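## Tracing a word back to its root

Start with a word you already use. I tell beginners to pick "muscle", from the Latin for "little mouse" — somebody once watched a bicep move and thought of vermin.

1. Write down the modern meaning.
2. Look up the oldest recorded spelling. Ignore your uncle's version.
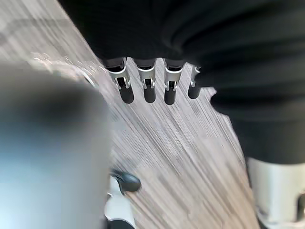
*Black fabric, metal joints, rounded black fingertips.*

3. Split off prefixes and endings. "Digital" loses its tail and leaves *digitus*, a finger.
4. Check a second dictionary. Orhun Yurt skipped this and spent 17 pages on a root that was a misprint.
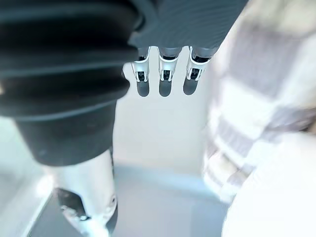 5. Note the date beside each meaning, then look for the jump. "Nice" once meant foolish, so read old compliments with care.

Stop after 4 words a night.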